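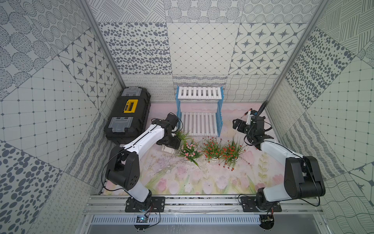

One member has already replied that the answer is no, and that anyone budgeting on a machine tidying a stockroom before July should think again. The original question is given in full below, as it was edited after posting.

Can robots put things away yet? (small shop, mixed stock)
Asked 2023-06-28 – viewed 168 times

Our association runs the household goods shop at Gandville. The management group has requested a written view on whether the evening reset could be given to a machine. The reset consists of returning tools to their boxes, placing items back on shelves and racks, straightening the artificial plants and clearing small debris from the floor. It occupies two members of staff. We have received a brochure from Olatunji which refers to "general tidying" without defining it. We would be grateful for replies from organisations that have looked into the matter. We do not require a recommendation of supplier.

3 answers

Answer 1
No. See my comment.

Answer 2 (accepted)
Our office considered the same question for the Culach depot last year. The position we reached was as follows.

Lifting a known object from a known place and setting it down in another known place is achievable, and has been for a long time. Your list is a different kind of work. A screwdriver lying flat on a floor must be found, gripped at a suitable angle and turned before it will go into a toolbox, and the toolbox must first be opened. A shoe rack with slatted shelves is simple for a person and awkward for a machine, as the gripper can catch between the slats. Artificial flowers bend when touched. Dry twigs are thin, lie across one another and are better dealt with by a broom.

We would advise you to ask Olatunji for an unedited recording of 300 consecutive attempts on your own stock, with failures left in. We made that request of Allov and received almost 300, which we considered fair. The results were good for boxed goods and poor for anything loose. We did not proceed, although we intend to review the decision.

Answer 3
I agree with the above in general. Two arms do help where one item has to be held steady while the other hand works – lids and latches in particular. Please also check the floor covering. Ours had a printed pattern and the supplier asked for a plain one during the trial. The cost of replacing it was not in the quotation.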